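Manutenção da célula de pinças manuais: dedos, cabos e placas de marcadores
Atualizado em 2024-08-08 por Roswitha Rainer

O procedimento vale para o par de pinças da célula Plulline e faz-se antes de cada turno de gravação. Precisa de uma chave Allen, álcool isopropílico, fita nova e a folha de registo.

1. Dedos
Desligue a pinça. Limpe as faces internas com um pano e álcool. Se o revestimento estiver a levantar nas pontas, retire-o inteiro e aplique outro – não cole por cima. Verifique os parafusos dos dedos e os insertos de latão do suporte. Abra a pinça até ao fim e confirme na câmara que os dois dedos ficam simétricos.

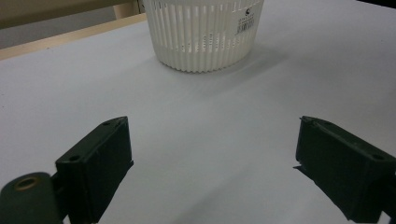 É preciso recalibrar depois de trocar o revestimento?
Só a abertura. Feche os dedos sem objeto, grave o zero, abra até ao fim e grave o máximo. A calibração da câmara mantém-se, desde que o suporte não tenha sido desapertado.

2. Placas e cabos
As placas com marcadores têm de estar firmes. Uma placa com folga estraga a sessão toda, e o erro só aparece no processamento. O cabo deve sair da pinça com um laço folgado e acompanhar o antebraço por fora. Levante e baixe cada mão algumas vezes e veja se ele prende.
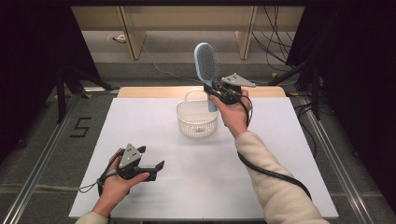 Pinça direita com a escova fechada nos dedos; pinça esquerda aberta, junto à mesa.

3. Ensaio com objeto
Use o cesto branco e a escova. Ponha a escova no cesto e volte a tirá-la, primeiro com a direita e depois com a esquerda. O ficheiro de teste deve ter 900 imagens por câmara. Com menos de 887, repita; se voltar a falhar, troque o cabo.

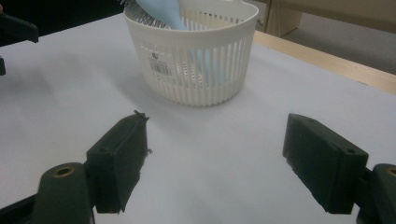 Guarde o ficheiro com o número da célula e anote na folha o valor do zero de cada pinça. Um desvio superior a 16 unidades em relação ao registo anterior obriga a rever os parafusos do ponto 1. Os dedos de reserva estão na gaveta Riedl, referência 311. Quem gastar o último par avisa Yoga Harahap.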